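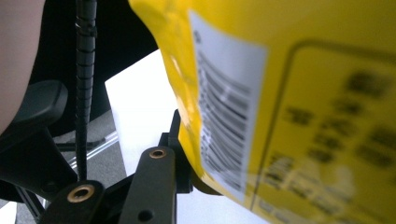 Niall Kerr reckons you should never visit a snack packer's open day on an empty stomach, and he was saying it through a mouthful of prawn crackers before we had even left the car park at Vestcombe. I had skipped breakfast on purpose. More fool me – the tasting was at the far end, after 18 stops and a talk on seams.

The talk was better than it sounds. Jui-lin Kao, who did most of the explaining, can tell a sound heat seal from a poor one with her thumb, and made us all try. I passed two bags that she put straight in the bin.
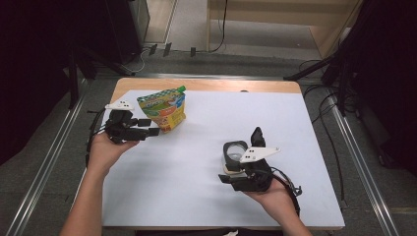 Pouches with screw caps got a good quarter of an hour to themselves. They stand up better than a plain bag, they cost more, and according to Jui-lin people lose the caps anyway. A man from Leung asked about recycling and was given a leaflet.

Then lunch, which was crisps. The shop sells the same things by the box, 20 to a box, and I came home with more than I can store.
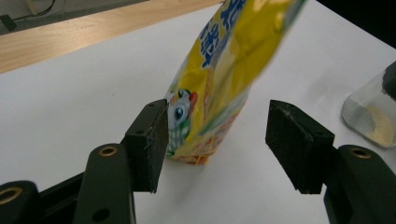
Yellow snack bag with a cartoon bird on the front, Vestcombe open day

Parking is free but fills up early. The next one is in March, and Niall has already put our names down.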